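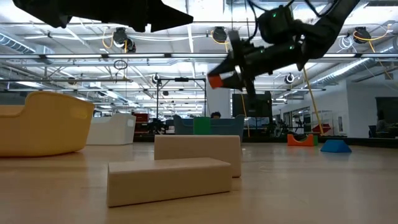 Rosemarie Sauerland wrote to the newsletter after the last issue to ask why the two-arm cell had been taken out of service when both arms were still running without faults, and whether the same would now be expected of every cell in the Wendomlow hall. The question deserves a full reply, and the technical office has asked that it be given in this space.

The cell, listed in the equipment register as Orix, was withdrawn under work order 1209. No alarm had been raised. The controllers reported normal joint temperatures and the safety circuit had passed its last test. What led to the work order was a slow drift in the place where the right arm set down small parts. Operators had been correcting it by hand in the program, a little at a time, and the corrections had added up. When Malte Stöcker compared the current program with the one signed off at installation, the taught positions over the bins no longer agreed with the drawing of the table. Either the arm had moved, or the table had, or the corrections themselves were wrong. None of these can be settled while a cell is in daily use.

The service interval was also close. The arms are due for a mechanical inspection every 2000 operating hours, and the right arm was within 52 hours of that figure. It was decided to carry out both tasks together.

Order of work

The work followed the sequence in the maintenance manual, which is worth repeating for those who look after other cells. The frame is checked first, then the table, then the arm mounts, then the grippers, and the cameras last. Each step depends on the one before it. A camera calibrated against a table that is later shifted has to be calibrated again, and in past years this has cost the hall a good deal of time.

Joscha Kuhlmann began with the aluminum profiles. Every corner bracket was checked with a torque wrench and marked with a paint line across the bolt head and the profile. Two brackets at the rear were found below the specified value and were tightened. The paint lines will make any later movement easy to see during the morning walk-round, and operators are asked not to wipe them off when cleaning.

The table was next. It is held to the frame by lever clamps under the edge, a practical arrangement when the top has to come out for cleaning. A clamp lever can be closed without the clamp being fully seated, however, and one of them had been left in that condition. The table could be shifted by hand under moderate pressure. It was reset against its stops and all clamps were closed again. The revised checklist asks for a push test at each corner every time the top has been removed.

With the table secure, most of the drift was accounted for. The remainder lay in the wrist of the right arm, where the adapter plate between the flange and the gripper had worked slightly loose. The plate was removed, cleaned and refitted with new screws from the Rathjen service kit. The left arm was taken apart at the same point for comparison. Its plate was found in order and was refitted without changes.

Return to motion

Once the mechanical work had been signed off, the arms were run at reduced speed without parts. This stage is sometimes treated as a formality. It should be given proper time, as it is the only opportunity to watch the cables through the full range of the joints before there is anything on the table to distract the eye. A cable loop that clears the wrist in the home position may still catch when the forearm turns over, and a tie that has been placed a short distance too far along the link will pull on the connector at full reach.

Detlef Nolte, who keeps the cable plan, requested that one loop at the right wrist be lengthened. The change was made the same afternoon and has been entered in the plan.

The parts were then put back. The cell sorts simple building blocks into open bins. Blocks are well suited to a check of this kind: they are cheap, they tolerate a drop, and their flat faces show at once whether the fingers are closing squarely. A block that turns as it is gripped indicates that one finger is arriving before the other.
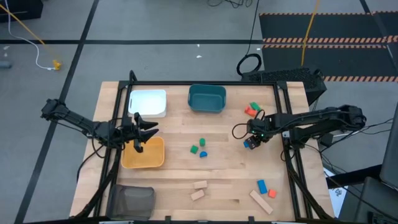
The Orix cell, with a small blue block held in the right gripper.

The acceptance run consisted of 100 picks with each arm. A pick was recorded as good only if the block was taken up at the first attempt, carried without turning and released over the intended bin. A second attempt, even a successful one, was recorded as a fault. Some operators considered this strict. The technical office takes the view that a cell which regularly needs a second attempt after service has not been returned to its proper condition, and that the fault will grow.

Both arms passed, the left on the first run and the right on the second. On the first run the right arm released several blocks too close to the rim of the bin. The cause was quickly found in the program. One of the old hand corrections was still active, and it was now moving the arm away from a position that had become correct again. All such corrections have been deleted. From now on, a change to a taught position is to be entered in the Lakton log with a short note and the initials of the person who made it. If the same position needs to be changed a second time, the cell is to be reported and the program left as it is.

It should be added that no blame attaches to the operators who made the earlier corrections. The cell had to be kept going, the adjustments were small, and there was no rule against them. The rule is new and is meant to bring such things to notice sooner.

Wrist cameras and fingers

The camera at each wrist was calibrated last, as set out above. The procedure has been shortened. The printed target is laid on the table at the marked positions, the arm visits each in turn, and the result is compared with the stored values. If the difference is within tolerance, the stored values are kept. In the past they were replaced every time, with the result that small errors in the placing of the target were carried into the calibration.

Before the target is brought out, the lens cover is to be cleaned with the cloth supplied and with nothing else. Paper towels leave fibers, and alcohol wipes have dulled the covers on an older cell. The lighting over the table should be left as it is during normal work. A varnished top reflects, and a calibration made under other lighting may not hold when the usual lamps are on.
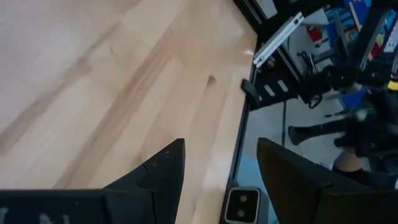
The gripper fingers call for more attention than they have been given. They are wearing parts. The tips pick up fine scratches from contact with the tabletop, and these do no harm as long as the gripping faces remain flat. What matters is play at the finger mount. It can be felt by holding the fingertip and moving it gently from side to side with the power off and the lockout in place. If any movement is felt, the finger is to be removed and its mount inspected before the cell is used again. Fingers should be exchanged as a pair. A new finger set against a worn one will close off center, and the programmed grip position will then be wrong for both.

Knut Hellwig has asked that the following also be recorded. The space below the table edge has to be kept accessible so that the clamps can be reached without leaning over the arms. Cables crossing the floor should be run along the framework wherever the length allows, and those that cannot be moved should be listed in the cable plan with the name of the person responsible. Anyone working beside or below the table must have the lockout key in hand, including for short tasks such as picking up a fallen part.

What will change for other cells

To return to the question put at the beginning: the other cells will not be withdrawn as a matter of course. Their taught positions will be compared with the signed-off programs during July, a task that can be done at a desk and does not interrupt operation. Only where the two differ by more than the permitted amount will a work order be opened. The push test and the check for play at the fingers will be added to the weekly sheet for all cells with a clamped table.

Cell supervisors are asked to do the following:

Print the revised weekly sheet and discard the old one, which lacks the line for the table clamps.
Check that the torque wrench kept at the cell carries a valid inspection label.
Send the technical office a copy of the current program before making any further change to it.
Order gripper fingers in pairs, using the combined part number.

The stock of adapter screws is sufficient for the work planned this summer. Screws that have been removed are not to be used again, even when they appear undamaged, and should be placed in the marked scrap box at the tool counter. Requests for training on the new calibration procedure may be sent to Malte Stöcker, who will hold short sessions at the Orix cell according to demand. Places are limited by the space beside the table, and supervisors are kindly asked to name one person per shift.

The complete service report, with the torque values and the results of both acceptance runs, is available from the technical office on request under the work order number.

Technical Office, Wendomlow
22 July 2023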